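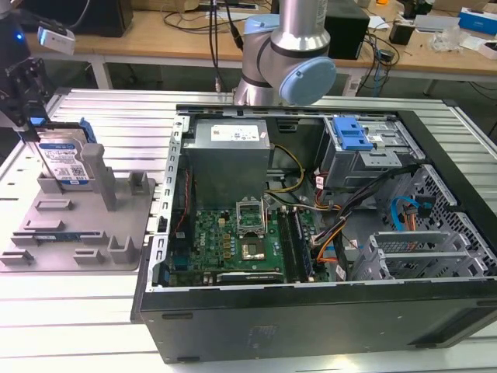
Wednesday, bench 2, after lunch

Carrying on with the old tower from the Lellandale batch. Junpei Minami had already been through the paperwork for it, bless him, so I could get straight to the hardware with a cup of tea at my elbow (well, on the other table, before Miyuki says anything).

Side panel off, case lying flat, and I do like working on them this way, with everything facing up at you and both hands free. The retention frame on the CPU socket is up and the socket is empty. Please, please don't put a hand or a sleeve anywhere near those pins! I lost a perfectly good board that way in April and I'm still cross with myself. I want to go over them with the magnifier before a processor goes anywhere near it.

Memory: one module in, the other slot free. There ought to be a match in the Darodard drawer, and if there isn't I'll ask Miyuki Hosoda, who had 11 of them in a tray last time I looked. Drive is in its blue caddy, standing up in the gray fixture on the left of the bench. It's an 80 GB according to the intake sheet, so hardly worth fighting over, but it still has to be wiped and logged like all the others.

The cabling is what I'd really like to sort out. The orange, red and black bundle goes straight over toward the drive bays and gets in the way of everything, and the light blue SATA cable loops about by the cage. I'm thinking of tying the lot back along the side, with a bit of slack left for whoever has it next.

Still to do: power supply on the tester for 10 minutes, fresh paste from the Carrasco box, then ring Liranholm about the spare panel screws. They said 14 days and I make it longer than that.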